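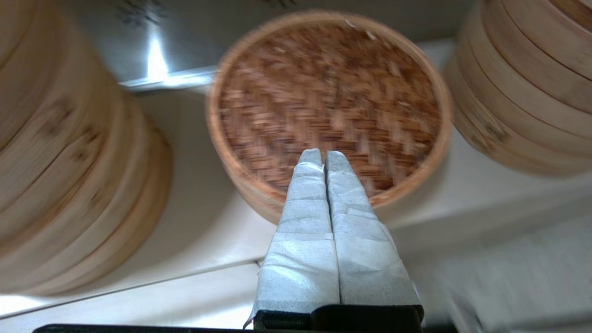
Issue 62, page 11

Caring for a Bamboo Steamer
By Lemlem Hailu

A bamboo steamer costs little and can last for years if it is kept clean and allowed to dry. Most of the ones people throw out have gone moldy in a cupboard or scorched over a pan that boiled dry. Both problems are easy to avoid.

Before the first use

Rinse the baskets and the lid under warm water and wipe off any dust or loose splinters with a soft cloth. Set them over a pan of simmering water, empty, for five minutes. This takes away most of the raw bamboo smell. Let everything cool, then stand the pieces on edge to dry overnight.

Some cooks add a slice of ginger to the water for this first steaming. It does no harm, but plain water works too.

Choosing a pan

The steamer can sit inside a wok or on top of a saucepan of the same width. In a wok, the water should touch the bottom rim of the lowest basket but stay below the food. On a saucepan, the rim of the basket should rest on the rim of the pan with no part hanging over the flame. Bamboo that sticks out past the pan will brown and then char, especially on gas.

If your pan is too narrow, use a steamer ring. I have an old Prultex ring that fits most of my saucepans. Tsegereda Adugna, who edits these pages, uses a plain metal ring from a hardware store.

Lining the baskets

Never put sticky food straight onto the bamboo. Dough and rice work their way into the gaps and are hard to get out. Use parchment paper with holes punched in it, cabbage leaves, or lettuce. Leave a gap around the edge of the liner so steam can rise.

Fish and anything with a sauce should go on a small heatproof plate. Fish oil soaks into bamboo and the smell stays.

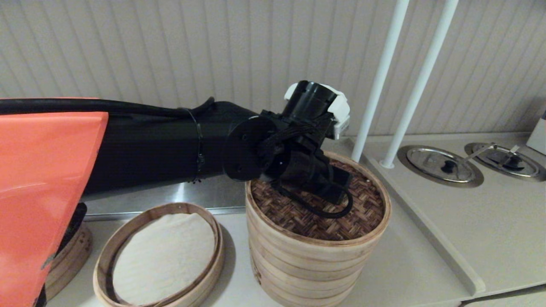

With more than one basket, put the food that takes longest at the bottom, where the steam is strongest. Swap the baskets halfway through if everything in them is the same. Check the water every 11 minutes or so on a high simmer, and top it up from a hot kettle. Cold water stops the steam and adds to the cooking time.

Cleaning

Wash the steamer by hand in hot water with a soft brush. Skip the dish soap, as bamboo absorbs it and gives it back to the next batch of dumplings. For stuck food, steam the empty basket for a few minutes and brush again. Do not soak it and do not put it in the dishwasher.

Drying and storage

Shake off the water and stand each piece on its side in a spot with moving air. Give it a full day, or two in damp weather. Store the steamer on an open shelf, never in a plastic bag.

If you find a light spot of mold, scrub it with white vinegar, rinse, and steam the basket empty for 3 rounds of five minutes, drying it fully at the end. If the mold has gone deep into the weave or the smell stays, replace the basket.

Last reviewed 15 December 2023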